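laurinda_m
Anyone dealt with a claim against a pub over something a customer did after leaving? My cousin got clipped on his bike by a bloke who'd been in the Umwood since lunch. Staff kept serving him. Broken wrist, bike's a write-off. Solicitor at Peixoto says go after the driver's insurer and forget the pub. Seems wrong to me.

tapside8
Solicitor's right. This is the UK, no law making the landlord pay for what a punter does on the road. Serving someone drunk is an offence, yes, but thats licensing, a fine. Not compensation.

Judite Matos
Not so fast. It's rare, but I wouldn't say never. Depends what the staff knew - did they see him pick up keys? Did anyone say anything to them?
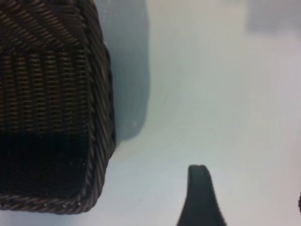
laurinda_m
Barmaid apparently told him to leave the car. He said he would. So she knew he was driving, surely?

tapside8
She told him not to. That helps the pub, not you.

Judite Matos
Could cut both ways. Ask them in writing to keep the till records and CCTV, do it today, a lot of places wipe it quick. And report it to the council licensing team, seperate thing, costs nothing.

vollance_rd
Was the driver insured? If so take the easy route. I spent 2 years chasing a bar and got £200 towards my costs. Wish I'd stopped sooner.

laurinda_m
Insured with Traltero, they've admitted fault already. Letter's going to the pub tonight anyway.

tapside8
Then he gets paid once, by them. Dont see what the pub adds.

Contact us | Copyright Vollance Forums | Back to top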